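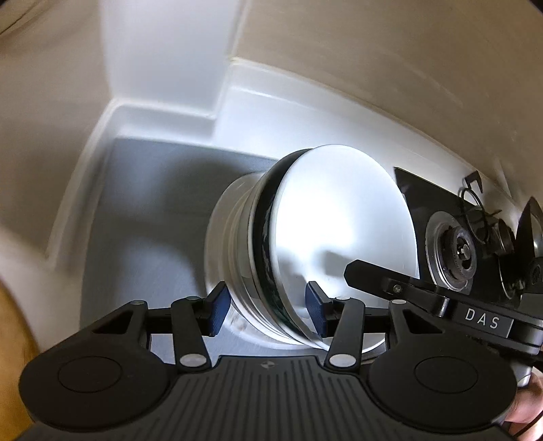 Cekenia, 02/09/2020

Mats in the bottom of a molded cabinet: yes or no?

gisela_steinbach
Hello everyone, and please forgive the length, I never did learn to write a short post! I've been putting the kitchen back in order since the holidays and I've finally reached the white cabinet, the one with the molded plastic walls and the little stepped ledges. I have always loved it for being so easy to wipe down (no wood to swell, no corners for crumbs to hide in, since they're all curved), but anything metal used to skate around on the floor of it and make an awful racket. So I put down a grey mat, and now the shiny steel containers live on top of that. So far I am very pleased. My question is whether I ought to leave the mat in for good, or whether I'm going to lift it up in the summer and find something nasty underneath. My sister thinks I'm asking for mildew. I'd love to hear from people who have lived with this a while.
Gisela Steinbach

panmender
Good morning Gisela! I've had a mat in mine for 11 years, same cabinet, and on my second mat in all that time. The first one curled up at the corners and I couldn't stand looking at it anymore. Mildew was never a problem for me, but I'm in a dry part of the country and I don't put anything away damp. I let my tins stand upside down on a towel overnight after washing, lids off, and then everything goes in the next morning once I've had my coffee.

quiltsandkettles
I'm going to side with the sister here, sorry! We're near the water and I took mine out for good after one rainy January. There was a slick film all along the front edge where it met the plastic. What I do now is stick those little felt dots under the heavier containers. Quiet as can be and nothing for the damp to hide under.

panmender
Felt gets grubby though. I tried it on the bread tin and it picked up every crumb in the house, and then the dot came off and I found it stuck to a cutting board.

quiltsandkettles
Well, you have to change them now and then! A sheet of them costs next to nothing. Compare that with the fancy fitted liner from Drerker that my daughter-in-law bought, 35 dollars and it still had to be trimmed with the sewing scissors.

oldharbor_lou
I've been reading this board forever (over 1,000 posts, my wife says I should get a hobby, and I tell her this is the hobby) and the mat question comes around every winter. I think you're both right and it depends on how often you lift the thing. Pull it up when you change the batteries in the smoke alarm, wash it in the sink with dish soap, dry it flat, and put it back. What I'd worry about more is the steel. Gisela, do yours have bands around the sides? Mine do, and the polish settles in the grooves and dries white, and it takes me an old toothbrush and most of a ball game to get it out again.

gisela_steinbach
Lou, yes, bands all the way down the side, and a dark ring up by the lid that I'm forever running a cloth around. I gave up on polish. A drop of vinegar in warm water and a soft dish towel, and the flat top comes up so bright you could fix your hair in it. The side shows every fingerprint by supper, but I have made my peace with that.

panmender
Vinegar is fine on steel but please keep it off that ring if it's rubber. Mine went sticky.

gisela_steinbach
Oh, good to know, thank you! I'll stick to plain water up there.

tess_in_flonomance
Hi all, new member, I joined just to answer this one. I cut my mat a finger's width smaller than the floor of the cabinet on every side, so it doesn't ride up where the plastic curves. I have 4 tins on it, flour, rice, tea and the dog's biscuits, and it hasn't budged. Trace it on newspaper first, because those rounded corners are not as even as they look.

quiltsandkettles
Welcome, Tess! I like the newspaper trick. I'm still not putting mine back.

gisela_steinbach
Thank you, dear people. The mat stays for now, trimmed the way Tess does it, and I'll lift it with the smoke alarm batteries. If I find a film under there I'll come back and tell you so, and my sister can have the last word. Lou, what brand is your toothbrush? I'm only half joking, mine are all too soft.

oldharbor_lou
Whatever the dentist gives me. Ask for the firm one.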